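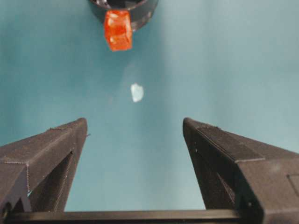
A smooth teal, paler and closer to aqua on the right.

Tiltow Color Words

This is a list of color names in English, collected from printed catalogs of house paint, yarn and bathroom tile. It contains more than 3000 entries. Every entry is a name as it was printed by the seller, together with the plain color word which our readers gave to it when they saw the printed sample.

The list was started for a translation job. We had to translate the catalog of a yarn shop, and the same yarn was called "lagoon" on one page and "deep mint" on another. The existing dictionaries did not help with such names, so we began to keep our own notes. Later the notes became a table, and the table is what you can download now.

Files

names.csv – the main table, one line for each printed name
readers.csv – all the answers of the readers, before they were joined
sources.txt – the catalogs, with the short code used in the main table

All files are in UTF-8. The separator is a semicolon, not a comma, for the reason that several sellers use commas inside the names.

Columns in names.csv

name: the printed name, with the capital letters removed
source: the code of the catalog
goods: paint, yarn or tile
plain: the plain color word chosen by most readers
second: another word, if at least 2 readers gave it
note: free text, often empty

Where the names come from

The paint names are from Rikent and Vidmar. The yarn names are from Grarnetti, and also from small shops which appear together under the code MIX. The tile part is the smallest, with 200 names, and it is weaker than the others. Tile catalogs often name the shape and the color in one expression, and it was not always clear where to cut. We kept the full expression when we had a doubt.

How the plain words were chosen

Readers received a printed page with the samples and without the names. They could write any word they wanted. We asked only that it should be a word they would use at home. Boris Ivanov then joined the spellings (gray and grey became gray) and Primo Cattaneo checked the first 1000 lines against the paper. The rest was checked only where the answers did not agree.

The colors between blue and green gave us the most work. The same sample was called teal, turquoise, aqua, sea green and simply blue. We did not try to correct this. If you need one single answer, take the column "plain", but please look also at "second" before you draw any conclusion about these colors.

Known problems

The printed samples are not measured, so there are no color codes in the table. Please do not ask us for them.
The lamp in the reading room was replaced in April, before the last group of yarn pages. The pages are marked "new lamp" in the note.
Some names appear in more than one catalog. They are left as separate lines.
In the MIX part the word "natural" can mean white, beige or light brown.

Use

You may use the list for teaching, translation and research. If you publish something with it, mention the name Tiltow Color Words and the version of the file. Corrections are welcome – please send the source code and the name exactly as it stands in the table.

Tiltow Color Words | Contact: Boris Ivanov | Terms of use | Back to top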